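When the Folding Table Got Its Own Pair of Arms

Yasmine Bensaid was halfway through a sandwich when I got to Okgate, and she waved me over with the other half. "You can watch it or you can talk to me," she said. "I can't compete with it." Then she talked for most of the afternoon, which suited me fine, and the arms went on working a few yards away.

Okgate handles returned clothing for three small online sellers, the biggest of them a label called Katetti. Everything a customer sends back has to be opened, checked, folded and bagged again before it can go out a second time. In February the returns desk logged 3,121 pieces, and every one of them was folded by a person. Bensaid has led that desk for seven years. Now she also runs the trial of a two-armed folding station from a small developer called Entili, and she is having (her words) more fun at work than she's had since she started.

"People picture a gray box on a factory floor that spits out shirts," she told me. "This is slower than that and so much more interesting. You put a T-shirt down on a table, and you find out how much your hands know that you never told anybody."

She gave me an example. When she folds a shirt, she slides her palm across it after every fold, very lightly. She'd never thought about why. Then she had to help write the steps for the trial, and she realized that her palm was checking for three different things at once: air under the cloth, a sleeve that had crept, and anything hard that shouldn't be in there. "A hair tie, a tag pin, somebody's earring," she said. "My hand was doing inspection and I'd been calling it smoothing!"

A fold counts as good at Okgate if the piece slides into its bag without being touched up, and if the front of the shirt is still facing the person who opens it. Those are the rules the human folders use, and Bensaid insisted that the station be held to the same ones. Shirts with a placket or a collar are the ones she cares about most, because the neck has to end up flat and at one end of the bundle.

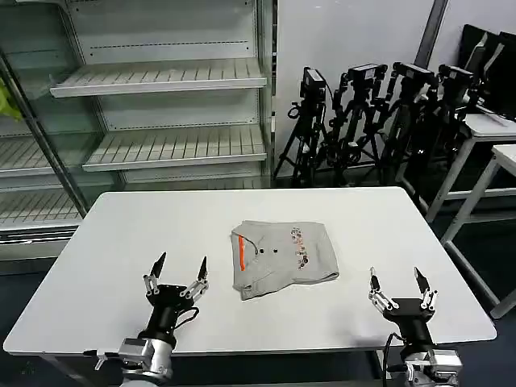
Reet Liepiņa wasn't so sure about the bag rule. A fold can slide in perfectly and still look tired, was how the objection went, and a customer who has paid full price for a shirt doesn't want one that looks as though it has already had a long day. Bensaid nodded all through this. They've had the argument before, and I got the feeling they both enjoy it.

"Reet wants a beauty score," she said. "I want a beauty score too! I just don't know how to write one down."

So for now they do it by eye. Bundles from the station go into the same bins as everyone else's, unmarked, and whoever is bagging that day pulls out any they don't like. The bagger doesn't know whose work is being rejected. Bensaid loves this arrangement, partly for the fairness of it and partly, she admitted, for the afternoon when she pulled out a sloppy fold, announced that the machine was having a bad day, and learned that it was one of hers.

What the day looks like now

I asked what had changed for the people on the desk, and she was careful here. The trial has run on plain knit tops only. Everything else, from jeans to children's coats to the dreaded fitted sheet, still goes through human hands, and there is more than enough of it. The station's share is 180 pieces a day when things are going well. When they aren't, the folders take back whatever is left in the bin at three o'clock, so no one is caught at the end of a shift with a surprise pile.

The bigger change is who does what before lunch. Folding used to be the morning job for everybody, in a line, standing. Now two people open and inspect while a third looks after the station, and they swap every couple of hours. Looking after it means laying out the next piece, watching for a fold that is going wrong, and writing a line in the log about what went wrong and when.

"The log is where it got good," Bensaid said. "These are people who have folded for years and been asked for their opinion maybe twice. Now someone at Entili reads their notes every morning and writes back." One folder wrote a full page on why you should never start with the sleeve nearest you. Entili changed the order of the steps and sent the page around its own office.

There have been different hands on the arms, too. Bensaid is fond of the simple two-fingered kind, which she compares to working in oven mitts with a pair of tongs. It forces you to plan. You can't fuss at a hem with two fingers, so you have to pick the right spot before you close on it.

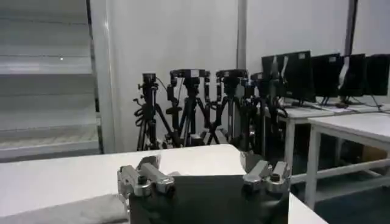 The worry, and how they talked about it

None of this was greeted with cheering at the start. When Okgate's owners announced the trial, three people asked Bensaid privately whether they should be looking for other work, and she told them she didn't know. She went upstairs the same day and came back with a written promise that no hours would be cut on account of the station while the trial was on, and that the desk would be consulted before anything was decided after it.

"It isn't forever," she said. "I'm not going to tell you it's forever. But it's on paper, it's pinned up by the time clock, and everybody has read it." She thinks people got curious once they'd had the chance to be angry first, out loud, in a meeting where the owners had to sit and listen.

There is also the matter of wrists. Folding is light work, and it wears you down anyway, the same turn of the hand all morning. Bensaid had a brace on her right arm for a good part of last year. She is quick to say that she can't prove the swapping has helped anyone, and that one trial on one desk isn't a medical study. What she can say is that she's knitting again on Sunday evenings, and she held up a sleeve in mustard wool to show me.

The room itself took some getting used to. Some of the folders disliked having equipment around them while they worked, and they asked early on who would be looking at the recordings and for how long. Bensaid got the answers in writing as well. Recordings from the trial are used for the folding work only and can't be used to time people. She read me that sentence twice.
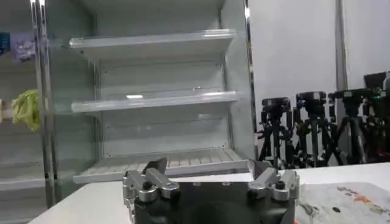

Promises like that are only as good as the next manager, Liepiņa pointed out, and asked what would happen to the paper by the time clock if Bensaid took another job. Bensaid didn't have a quick answer. She'd like to see the terms written into the contract with Entili, so that they would come along with the equipment wherever it went, and she has asked for that. So far she's been told it is being looked at.

What comes next is a longer run, 500 pieces with no one stepping in to help, on shirts chosen by the folders themselves. They've been setting aside the mean ones with great pleasure. There's a slippery jersey from Wella, the newest of the three sellers, that has defeated every new hire Okgate has ever had, and it's going in.

Bensaid's own interest is in the middle of the fold, the stage she says every beginner gets wrong. A flat shirt is easy to understand and a finished bundle is easy to judge, but in between the cloth is half in one shape and half in another. She walked me through it using a light gray T-shirt with cartoon-style printing on it, partially folded, one corner turned over and sticking up toward the back of the table while the fabric bunched along the right side. A person would shake it out and start over without thinking. Teaching black robotic fingers when to carry on from a mess like that, and when to give up and begin again, is the part she finds thrilling. "I've trained a lot of people," she said, "and I always told them, you'll get a feel for it. Now I have to say what the feel is!" 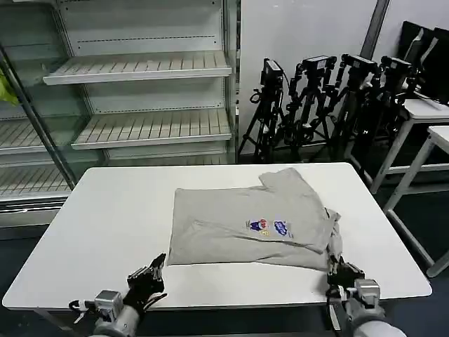

Training is where she expects the trial to leave its mark, whatever Okgate decides about the equipment. The desk has never had a written guide. New folders stood next to an experienced one for a week and picked up that person's habits, good and bad. Out of the log has come a draft that covers the awkward moments, and the hardest page deals with a shirt like the gray one, its far corner folded over and raised, its near right side still in a crumple. The advice is to settle the loose side before touching the corner. Two folders disagree strongly with this, and their version is printed right underneath.

I asked whether she would miss folding if the station ended up taking all the knit tops. She thought about it while she rolled up the sandwich paper. "Some of it," she said. "I'd miss the first hour, when it's quiet and you get a rhythm going. I wouldn't miss the fourth."

Then the bin at the end of the desk was full, and she went to help with the bagging.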